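Chapter 3
Wool Rugs and Mats in the Home

Before you start

You should have read the section on fibre types in Chapter 2. This chapter deals with woven and tufted wool floor coverings: how they are made, how they are graded, and how they are looked after. Sheepskins and felts are covered later.

3.1 Why wool is used on floors

Wool fibre has a natural crimp. When it is pressed down by a foot or a chair leg it tends to spring back, so a wool pile keeps its height longer than a cotton one. The outer layer of the fibre sheds small spills for a short time, and the inner part takes up moisture from the air. Wool is also hard to set alight.

There are drawbacks. Wool costs more than most man-made fibres, it can be eaten by moth larvae, and strong alkaline cleaners damage it. New rugs also shed loose fibre for the first few months.

A floor covering is chosen to suit the room. Bedrooms and sitting rooms suit a deep pile. Halls need a short, dense one. Kitchens are the hardest case, with grease, crumbs and water to deal with, and a flat-woven mat that can be lifted and shaken is the usual choice. Colour matters less than people think, though in a kitchen with dark grey units, mid tones will show less than very pale ones.

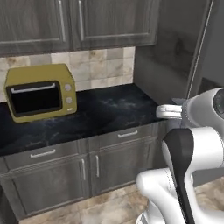 3.2 Reading a product label

Most labels give the fibre content, the size, the construction and the care instructions. Some makers also give the pile weight. Table 3.1 compares two mats of the same size from different ranges.

Table 3.1
Ulier flat weave: 100% wool, reversible, no backing, 119 cm long
Skadel tufted: 80% wool, 20% nylon, cotton backing, 119 cm long

The Ulier mat can be turned over when one side is worn. The Skadel mat cannot, as its tufts are held in place by glue on the underside, but the nylon helps it to resist wear.

Key terms
Pile: the raised surface of yarn ends or loops.
Flat weave: a cloth with no pile.
Backing: a layer fixed to the underside.

Exercise 3A
Find two wool mats on sale locally. Write down what each label says, then list anything a buyer would need to know that has been left out.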